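Hulholm's bedding swap is back, and I went home with more than I brought

Posted 14 December 2022

I told myself I was only going to drop off two pillowcases and leave. You can probably guess how that went.

The winter bedding swap opened this week in the old Planel showroom in Hulholm, the long one with the big windows that used to sell kitchens, and if you have a closet shelf that won't close anymore, I'd say get down there before it ends. The idea is the same as it was in May, when they tried it for the first time. You bring clean sheets, duvet covers, quilts, blankets or curtains, you get a paper ticket for each piece, and you trade the tickets for whatever you like on the tables. No money changes hands unless you come with nothing, in which case it's $5 a piece and that goes toward heating the place.

The May one was small. I remember a few folding tables, a lot of beige, and a man who had brought a single curtain and was very firm about wanting a single curtain back. This time the organizers say more than 800 pieces were checked in before the doors opened, and it shows. The tables run all the way down the room, sorted by bed size first and then by color, which makes such a difference! Last time you had to unfold everything to find out if it was a twin or a queen, and by noon the whole place looked like my laundry room. Now there's a strip of masking tape on each bundle with the size written on it in marker.

The quilts are at the back, past the towels, and that's where I lost most of my morning. They're laid out on actual beds – 19 of them, lent by Pintér, the furniture store on the corner – so you can see how a thing looks spread out instead of squinting at a folded square and hoping. People kept trying sheets against quilts, putting one color on top of another, stepping back, changing their minds. I did it too. I went in wanting something plain in gray and spent most of an hour with pink.

The pink is a story in itself. Bright colors were the big surprise of the week, according to the woman at the ticket desk, who said the whites had been sitting there since opening while anything loud was gone in minutes. She thought it was the time of year. It gets dark so early now, and who wants to climb into a beige bed in December? I'm inclined to agree with her, and I say that as a person who owns a great deal of beige. 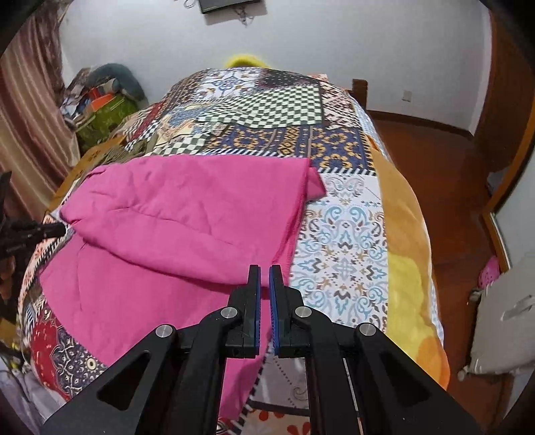

Magenta over patchwork, with navy, mustard and dark red prints in the quilt.

What I love about a printed patchwork is that it goes with nothing and so it goes with everything. You can throw a strong pink on top of it and it doesn't blink. I tried to picture that same pink on my own plain comforter at home and it would look like I'd spilled something. On top of checks and florals and paisley, it just joins in. My sister would say it's too much. My sister has a white bedroom with one plant in it, so we've agreed to differ on this for many years.

There's also a practical side to all those prints, and I got talking about it with a couple who had driven over with their trunk full. They'd raised three kids and two dogs on patchwork quilts and swore by them. Every coffee ring and muddy paw disappears into the pattern. They were giving up four and taking home two, which they described as downsizing. I watched them carry out three.

If you're planning to go, a few things I wish I'd known.

Bring the pieces washed and fully dry. They're strict about it at the door, and they do sniff. I saw one very nice wool blanket get sent home because it smelled like a basement, and its owner took it well, considering.

Measure your bed before you leave the house, and measure the depth of the mattress too. I ended up with a fitted sheet in May that fit beautifully on three corners. It's now the thing I put over the tomatoes when there's frost.

Duvet covers with buttons go to one table and the ones with zippers to another. I don't know whose idea that was but I'd like to shake their hand. I have strong feelings about buttons.

Pillowcases are two for one ticket, and they don't have to match. The mismatched bin is worth digging through, by the way. I found a striped one in there that I'm pretty sure I brought in May, so it's had a nice little trip and now it's back with me.

Take a big bag. I took a small one on purpose, to keep myself in line, and wound up walking to the car with a quilt over my shoulder like a cape.

Anything torn or stained past saving can still come along. There's a separate cart by the entrance for worn-out pieces, and those get cut up for stuffing and cleaning rags. The animal shelter has asked for old towels and flat sheets as well (no comforters, please, the filling gets everywhere). You don't get a ticket for the cart, but you do get your closet back.

On the second afternoon there's a mending table, and this is the part I'm most excited about. You can bring a quilt with a popped seam and sit down with someone who knows what they're doing. I watched a little of it last time and learned that I've been knotting my thread wrong for most of my adult life. They'll also show you the trick for getting a duvet into its cover by rolling it up like a burrito. I've seen it done twice. I've tried it at home exactly once, and I was inside the cover for longer than I'd like to admit.

And there's food, thank goodness. Stutonetti, the bakery across the street, has set up a counter near the coat racks with coffee and almond rolls. They keep it well away from the linens, and there's a rope, and you're expected to respect the rope. The rolls were still warm when I got there. I had one on the way in and one on the way out and that seems like a fair swap to me.

I asked what happens to whatever's left over, and the answer is that it gets boxed up for families who are moving into the new apartments by the train station after New Year's. They're hoping to put together 100 full sets, meaning a fitted sheet, a top cover and two pillowcases each. Twins and kids' sizes are what they're shortest on, so if you've got a stack from when yours were small, those would be very welcome. Cot sheets too. The plain white ones that nobody's picking will come in handy there, because it's easy to make up a set when everything matches.

One complaint, and I did pass it along: the lighting at the back isn't great once the sun goes down. I took home what I was certain was a black and cream throw and it's navy. I like it fine, but if color matters to you, go in the morning and carry things over to the windows before you hand over your ticket. They told me they'd look into getting a couple of lamps. The other thing is parking, which is tight, so use the lot behind Pintér and come in through the side door.

I should confess how I did in the end. I brought two pillowcases and a blanket, and I paid for the rest. I left with a quilt, the navy throw, my own striped pillowcase, and a duvet cover in a green I can only call enthusiastic. The green went on the bed that same evening. I've been in to look at it several times since, just standing in the doorway with my coffee, and I still haven't decided which pillowcases go with it. There may have to be another trip.

The swap is open through the weekend from ten until six, with the last tickets handed out half an hour before closing. Drop-offs are at the side door all day. If they run it again in May, and it sounds like they want to, they'd like to add curtains in pairs and a table just for table linens, so if you've got a drawer of holiday tablecloths, hang on to them.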